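Print this ticket | E-mail this ticket

Ticket 3774: Plaid cloth on work surface, fading and slipping
Status: Open, waiting on part
Location: Hotum, back workroom
Reported by: Riaan Rampersad
Assigned to: Eirini Sotiropoulos

Problem as reported

The plaid cloth in the back workroom will not stay flat. It creeps toward the window side over the course of a day and by late afternoon there is a ridge down the middle. Small items tip over on the ridge. The blue squares also look lighter than they did when the cloth was put on. Please advise whether to replace it or fix it. Riaan.

First check, Saturday morning

Pulled the cloth back along one side. No backing on it and no clips. It was being held by its own weight and by whatever had been set down on it. Smoothed it out, marked the corner with a piece of tape, and left it. By 4 p.m. the corner had moved past the tape. So the creep is real and it is more than someone leaning on it.

Tried next: a strip of shelf liner under the short side. It held that side well, but the cloth then bunched against the liner. Took it out again.

Color question

The cloth is the Daltanora plaid, coral, salmon and purple bands crossed with sky blue and pale yellow, white squares in between. One part of it looks washed out over the blue and white squares. I could not tell by eye if that was fading or daylight. Closed the blind and checked with the overhead light only. Some of the difference went away. Not all of it. I put the spare piece from the closet next to it and the blues are a shade apart.

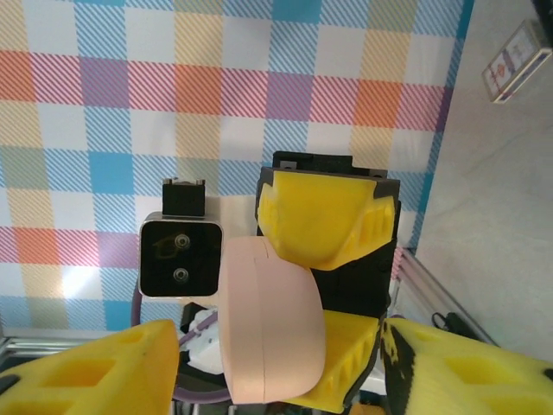 Riaan Rampersad replied that the spare had been washed twice before it went in the closet, so it might not be a fair match. He asked if there was any of the original roll left, and said he would sooner keep the pattern than go to a plain cloth, as the squares make it easy to set things down straight.

Checked on the roll. There is an unwashed offcut in the drawer under the label printer. Against that one the blue on the cloth is clearly lighter, and the coral is the same or close to it. I am calling it fading, light to moderate, in the one area. It does not affect use.

Second check

Washed the cloth cold, no softener, and ironed it on medium. It lies flatter than before. Do not use softener on this one. Somebody did at some point and I think that was part of the slipping, the underside had a waxy feel that is now gone.

Put it back with double-sided fabric tape on two sides only. Left the others free so it can be lifted for cleaning. After two full days the corner is still on its mark. There is a slight wave near the window but nothing tips over.

What is left

1. The tape is a stopgap. It will lose grip after a few washes. I have asked Huamán for the sew-on hook strip, item 151, enough for both sides.
2. Rotate the cloth half a turn at each wash so the light does not always land on the same part.
3. Keep the blind half down after lunch.

No replacement needed for now. A new length would cost 200 with hemming and the old one has plenty of wear in it.

Leaving this open until the hook strip arrives. Riaan, if the corner moves again before then, add a note to this ticket and do not start a new one.

Eirini

Print this ticket | E-mail this ticket

Recent tickets
Blind in back workroom sticks halfway
Label printer drawer will not close
Tunow desk lamp flickers on low setting
Iron leaves marks on light fabric
Request: second set of closet shelves, bay 61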